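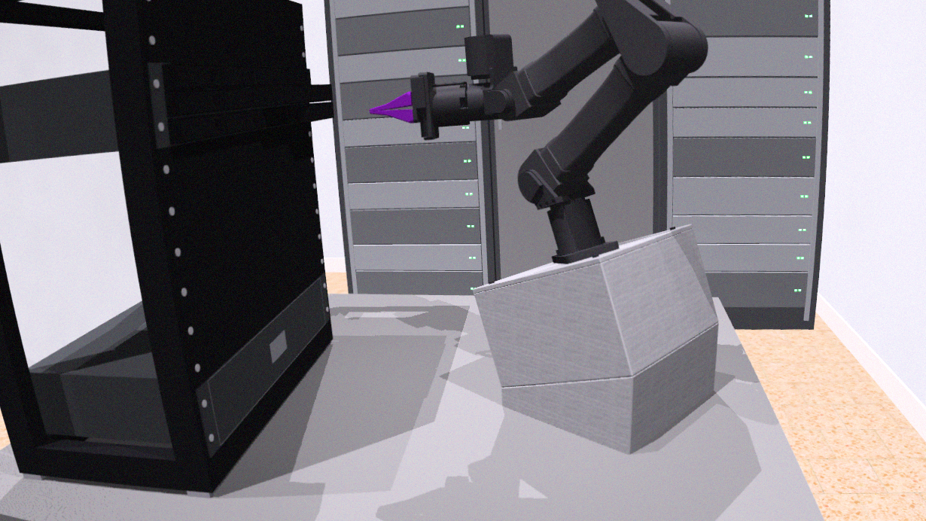
Plitora rack scene pack, anyone else paid for it?

rackmonkey_viv
Bought the Plitora pack last month and I've been poking at it most evenings. It's 39 quid for the scene, the arm and a year of updates, and you run it in Gunus or export it. I wanted somewhere to practise server rack jobs before I let a real arm near real kit, and for that I'm rather pleased! The rack is a proper open frame with mounting points all the way up the posts, there are cabinets behind with little green lights, and you get decent hard shadows on the table. Setup took me nearly 30 minutes, mostly licence faffing.
Vivek Nigam

toltwist
How's the gripper? I had their kitchen pack and the fingers went through everything they touched.

rackmonkey_viv
Better than that. It's the pointy purple pair. I've closed them on a cable end and a latch so far and neither one fell through. I did have to drop the closing speed in the settings — the default is silly.

Baert_R
Going to disagree a bit. I trialled it at work in October and we sent it back. Black rack, dark grey box in the rack, nearly black arm. From the side you can just about cope thanks to the pale pedestal. Then you switch to the close view over the gripper and you get purple fingers against a great slab of black with a few faint lines in it. Our vision model had no idea where the panel edges were. Support told us to turn the lights up, which washed out the white walls and did next to nothing for the rack.
Ruben

toltwist
Isn't that what racks look like though? Ours is black and I need a head torch to find anything in it.

Baert_R
Sure, but I can buy a lamp for ours. The pack has 3 light presets and none of them point into the rack.

rackmonkey_viv
Fair point about the close view, I'd been driving it by hand from the side view and hadn't bothered much with the other one. Had a go tonight, same job, tips nearly closed, and yes, I'd struggle to tell you which seam is which.
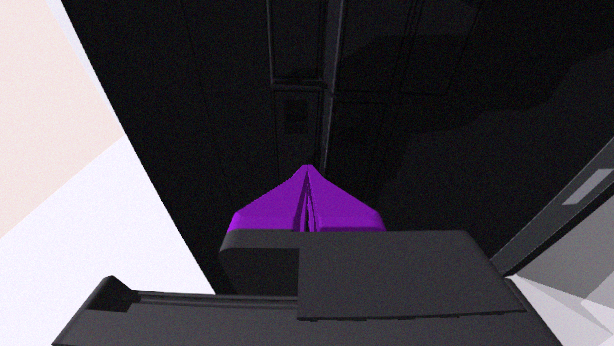
Re: Plitora rack scene pack, workaround

gritura_fan
You can swap the rack material! Open the scene file, find the frame entry and change the base colour to something mid grey. Gritura did a free texture set that drops straight in too. I did mine in 20 minutes and the panel edges stand out a lot more.

Baert_R
At that price I'd still expect them to ship it as an option. And you lose it on the next update, we tried.

gritura_fan
Keep a copy of the file then? I just paste mine back over.

toltwist
Does the texture set cover the Ziółkowski arm as well or only the one in the pack?

gritura_fan
Only the rack and cabinets as far as I know. I left my arm dark, the purple shows up well enough for me.

rackmonkey_viv
Right, downloading it now. I'll run the latch job again with a grey rack and post how I get on. Ruben, if you've still got your notes on the light presets, could you send them over?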